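Skuson and Jendemance open national comparison of hand-held grippers for household fabrics

Media release
July 29, 2025

Skuson, in partnership with Jendemance, has begun a comparison of finger pads and jaw settings for hand-held grippers used on clothing and bedding. The program is being carried out in private homes and will run until January.

Most published grip tests use flat swatches of a single cloth. The partners have chosen finished garments and made-up beds, where seams, elastic, lining and raised pile all meet the pads at once. Denim was the first material to be scheduled, and operators work with a gripper in each hand.

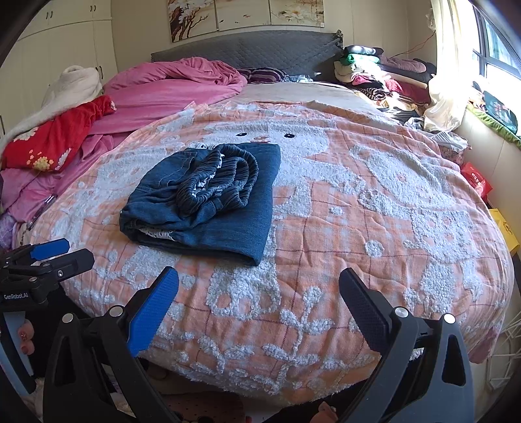 Why are the grippers held by hand and not fitted to an arm?

Hand-held tools let the partners compare jaws and pads before any arm is chosen. An operator can repeat the same grasp in a small bedroom, and the results can be used later with whichever arm a laboratory owns.

The test plan covers 147 grasp tasks, grouped by fabric weight and by the type of fold. Each task is attempted with three pad textures at the same jaw opening. Operators record whether the cloth was lifted, whether the fold held its shape, and whether a second layer was picked up by mistake. A task is repeated in full if the operator changes hands partway through.

Garments are tested folded as well as spread out. A folded pair of jeans offers the jaws several edges at different heights, and the plan treats each edge as a separate starting point.
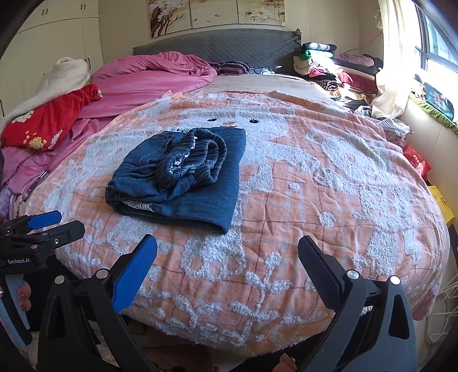
Virnura, which will receive the results for its own work on laundry handling, has asked that failed grasps be given the same weight as successful ones, and said it had seen too many comparisons in which the misses were left out of the tables.

The partners have accepted the request. Every attempt will be listed in the final report, along with the pad used and the state of the fabric before the jaws closed. Camera placement will be reviewed once some 77 tasks are complete, with attention to how much of the cloth remains in view between the fingers.
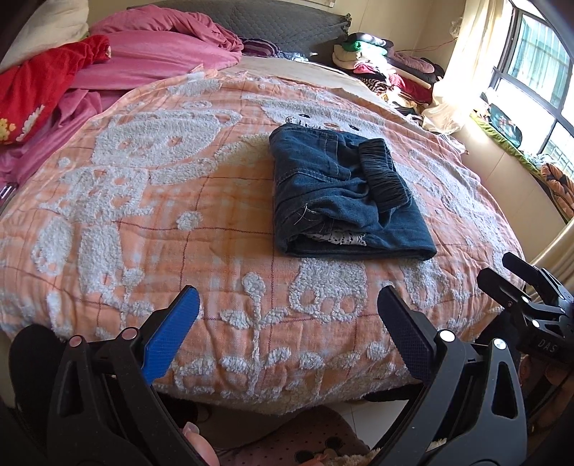

Ouazzani, which is advising on the fabric list, cautioned that tufted and looped bedding can catch on a textured pad, and recommended that the surface under a garment be recorded as carefully as the garment itself.

That advice has been added to the operator guide. Nine homes are enrolled in the first stage. Organizations wishing to propose a pad or jaw design for the second stage may apply through Skuson's programs office.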